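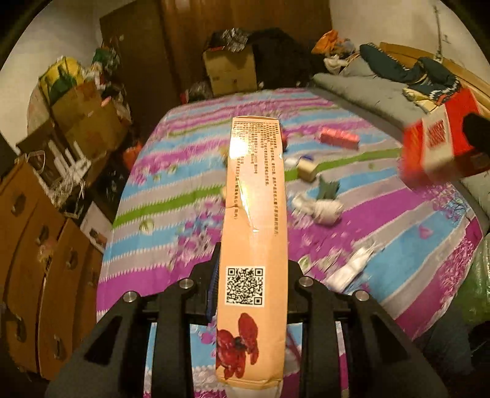

Peach carton, long form, clear tape intact across the middle. Entered as item 1297.

The schedule allowed 200 minutes for the room. Dennis Nyamweya used the first ten to read the instructions from Tesness, which had not changed since the last room, and then began with the bed.

The procedure was simple. Small goods were to be brought to one flat surface, identified, entered in Skellex, and assigned a code: K for keep, F for forward, D for discard. The bed was the only surface large enough. The spread on it was striped and flowered in pink, and small white things were hard to find on it once they had been put down.

Item 1297 was a narrow cardboard carton. It had a QR code in a white square, a red flower near one end, and a block of orange Chinese text that he could not read. He scanned the code. Skellex returned a blank line. He tilted the carton and something inside moved a short distance and stopped.

Section 4 said that sealed packaging was to be coded by its label. Where the label could not be read, the item was to be coded by size. By size, the carton was K. He entered K.

The white plastic bottle was D. The pink box was K. The crumpled cloth with the green tuft took longer, as the list of textiles had no entry for it and the software would not accept a blank. He entered it as "other, soft."

The tenant had gone to Driltard in October. The file gave no reason and no forwarding address, only a locker number, 716, at the Stankevičius depot, where the K items would wait. The file also gave the tenant's own estimate of the contents, written by hand and scanned crooked. It read: bed things, desk things, the apple.

Dennis read that line again. Food was D in every case. Section 9 was clear on the point, and he had never had to look it up.

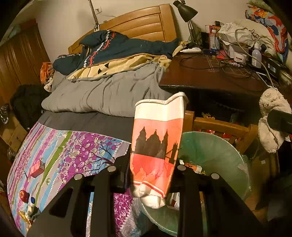
Paper bag, folded, with printed skyline of domes and spires. Red apple on the quilt, lower left.

He left the apple where it was and worked around it. The paper bag was next. It was folded and crumpled at the bottom, and a building with domes and spires was printed on the orange part in black, with its reflection below. Paper bags were D unless they contained documents. He opened it. There was a receipt, blank from age or heat, and on the back of the receipt someone had written a column of dates in pencil. The last one had been crossed out.

A receipt was a document. He entered the bag as K.

The navy knit with the white diamonds was K. The blanket with the black triangles was K. The gold-and-white wrapper was D, and so was the blue bottle cap. The lamp stayed with the desk, the desk stayed with the room, and the wardrobe belonged to a separate job on a separate form.

At 4:40 he had one line left. He typed "apple, red" and the software filled in D without being asked. He changed it to F. A box opened and required a destination. He typed the locker number. A second box warned him that perishable goods in storage would be flagged under rule 3558 and that the flag would carry his name.

He looked up rule 3558. It ran to two paragraphs, mostly on the subject of meat.

He put the apple in the paper bag, rolled the top down -- the rim was already creased that way -- and attached one label to both. Item description: bag, paper, with contents. Code K. The software accepted it.

Then he picked up the peach carton again, tilted it, and listened to the thing inside move its short distance. He wrote "contents: one" in the notes field and closed the file.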